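Why Do Things Get Scratched?

Run your fingernail across a bar of soap and you leave a line. Run it across a window and you leave nothing at all. Soap is soft and glass is hard. To a scientist, hardness means how well a material stands up to being scratched.

The rule is simple. A harder thing can scratch a softer thing. A softer thing can't do much to a harder one. When you draw with chalk, the board wins and the chalk wears away, leaving a trail of powder behind.

Many surfaces in a home or a school have to put up with this all day long. Walls have an easier time than floors and tables, where things are set down, pushed and dragged.
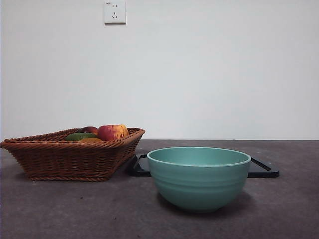
Scientists who study rocks use a list called the Mohs scale. It goes from 1 to 10. Talc, the mineral in some powders, is number 1. Diamond is number 10. Your fingernail comes in at a little over 2, and window glass is between 5 and 6. Quartz is 7, so a piece of quartz will scratch a window.

Quartz matters more than you might think, as a lot of sand is made of it. Tiny grains come indoors on shoes and bags and blow in with the dust. When something heavy slides over a grain, the grain gets pushed along and cuts a very small groove. One groove is hard to see. After many of them, the surface starts to look dull or streaky.

What makes a scratch look pale?

A smooth surface sends light back mostly in one direction. A scratch has rough sides and crumbled edges, and these send light off in all directions. Some of that light reaches your eye from almost anywhere you stand, and the scratch looks whitish. Dark and gray surfaces show this more than white ones do.
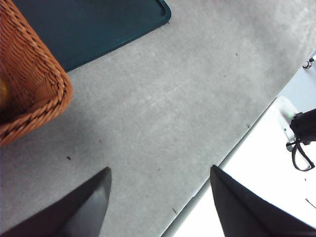 Faint pale scratches and scuffs on a gray tabletop.

Not every mark is a scratch. A scuff can be a bit of material rubbed off onto the surface – the black streak from a shoe, for instance. That kind of mark sits on top and can often be wiped away. A true scratch is a groove, and no amount of wiping will fill it in.

Try it yourself

You need a penny, a candle, a piece of chalk and a smooth stone. Ask an adult before you start, and work on old newspaper.

Try to scratch the candle with your fingernail. Then try the chalk, and then the stone. Do it all again with the edge of the penny. Rub each mark with your thumb – if it disappears, it was only powder. Write down what scratched what, and put your things in order from softest to hardest.

Words to know

Hardness: how well a material resists being scratched.
Mineral: a natural solid found in the ground, such as talc or quartz.
Groove: a long, narrow cut in a surface.

Page last checked Aug 19, 2023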